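# Visit to the Demissie workshop in Kirkthorpe

We went in February, by the early train, and it was still dark when we came out at Kirkthorpe. I had wanted to see this place since Firdevs Canpolat told me they repair and build small locks and dispensers there, all at benches and mostly by hand. The visit was for members of the Skumbridge evening class, and 12 of us signed up. Nine came, the others had the flu.

The entrance is behind a tire shop and we walked past it two times. Socorro Usuga met us at the door and gave us blue overshoes and a wrist strap each. She has run the assembly room for four years. She speaks quickly, so I missed some things at the start, and if there are mistakes in this report they are mine.

First we saw the stores. It is a long, narrow room with shelves up to the ceiling, and every shelf has a letter and every box has a number. Justinas Lukoševičius asked what happens when a box is empty. The answer was that the person who takes the last part turns the label around, and in the evening somebody walks along and writes down all the turned labels. They tried a computer system some years ago, called Rinby, but they went back to the labels. I liked to hear this, although Justinas did not agree and they discussed it for a long time.

After the stores we went to the assembly room. It was warmer than I expected and very quiet, only one radio. The parts come to the benches in plastic trays with compartments, and this was the part of the day I enjoyed most. We were allowed to pick up a solenoid and push the plunger with a finger. It is a simple thing - a coil in a metal frame, and a rod that moves when the current goes through - but I had only seen the drawing in our course book before. The wires have a small white connector at the end, so at this stage there is no soldering. The round boards have many small white headers to plug into, and Socorro warned us to hold them only by the edge.

Valdis Rebane then showed us the test bench. Each finished unit must open and close 123 times before it goes in the packing box. I asked why this number and he said it was chosen by the man who had the bench before him. The noise is like a typewriter. One unit stopped during our visit and he put it on the side with a piece of yellow tape, without any comment.

We had coffee in the canteen with a very good almond cake, and Savvas Bakalis thanked our hosts for the class. There was not enough time for the packing room, and I would have liked to see it.

For those who want to go: take the bus to the tire shop, wear closed shoes, and leave big bags at home, as there is only one small closet for coats. The next group can be up to 12 persons. Please write your name on the list by the classroom door. 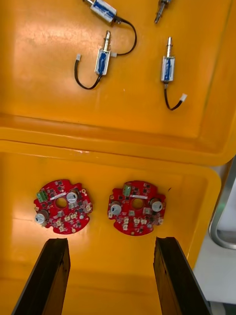 *Parts tray in the assembly room, with solenoids and two of the round boards.*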